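Mosari Community Laundry and Clothing Exchange
Call for participants: the home laundry diary
Posted 2020-10-15

Mosari is looking for 16 households who would like to keep a diary of their washing for the month of November. The diary is part of our small study of how people care for clothes at home, and the results will be used for preparing the new timetable, price list and workshops of our laundry on Skuvby Street.

We opened the laundry four years ago with two machines and a donated dryer. In September we had 2322 kilograms of clothes and linen through the doors, and still we know very little about what happens to the clothes when they go home again. Do they get folded the same evening? Do they live in the basket until somebody needs a clean shirt? How often is a garment washed when it was only worn for one hour? These are simple questions, but we could not find the answers for our own neighbourhood, so we decided to ask.

Who can take part

You can apply if you live in Skuvby or in one of the streets behind the Trulico centre, and you are 18 years or older. Your household can be one person or ten. You do not need to own a washing machine - we would be especially glad to hear from people who use a shared one, wash by hand in the tub, or take everything to the coin laundry. Students and shift workers are very welcome, as their washing is often done at hours when we are closed.

You do not need to be tidy. Please do not change your habits for us, it would spoil the diary.

What you will do

You will receive a paper booklet with 60 pages. Each time you wash, dry, fold, iron or mend something, you fill one page. It takes a few minutes. We ask for the kind of garment, the fabric if the label can still be read, the colour, the programme, and where the thing was put afterwards (closet, chair, sofa, floor, any place is a correct answer).

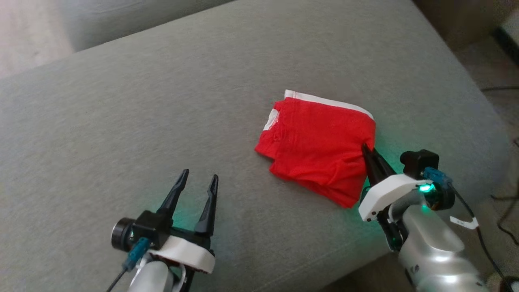 Red things on a grey sofa.

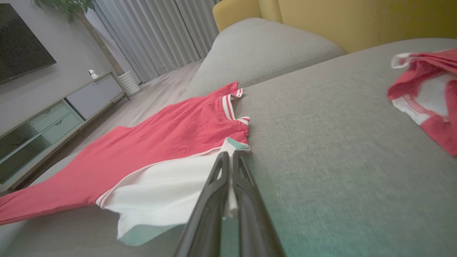
At the end of the month there is one conversation with us, by telephone or at the laundry with masks and distance. It is in English or French, and we can arrange another language if you tell us early. You may skip any question, and you may leave the study at any moment without giving a reason.

What you will receive

Each household that returns the booklet gets a laundry card with a value of $64, good for washing and drying until the end of next year. A booklet which is not complete is also accepted, but please return it with at least half of the pages used or a short note that you simply did not wash so often. We also offer a free place in the Sadeghi mending workshop, where you learn to replace a zipper and to repair a knitted elbow.

Your privacy

Your name is kept apart from your booklet. We do not need to see your clothes and we do not visit your home. The booklets stay in a locked cabinet and are shredded when the report is finished.

How to apply

Write a short letter or fill out the form at the front counter. Tell us how many people live in your household, how you wash now, and which hours are good for a call. If there are more applications than places, we will choose so that different kinds of households are included. Everybody gets an answer, also when it is a no.

The booklets can be picked up at the counter during opening hours, or we bring them to your mailbox if you cannot come.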